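Notes from the Brullow open day, June 2024

Brullow opened its Vakden site to visitors for one morning, and most of us went to hear how the shorter roster was going. The plant has 1054 staff. Since the new agreement, nobody on the floor can be rostered past 60 hours a fortnight without signing for it. The old limit was 80.

The tour took in four work areas and finished in the lunch room, where the overtime register hangs by the door.

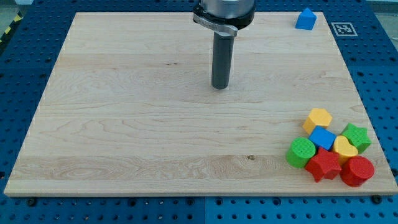 Ilgın Özkan thought the register was the weak point, as a new starter will sign whatever the supervisor puts in front of them. She wanted the union delegate's initials on every line.

Management said they would look at it before the next agreement. Kalinowski has a similar clause and I've asked to visit there next.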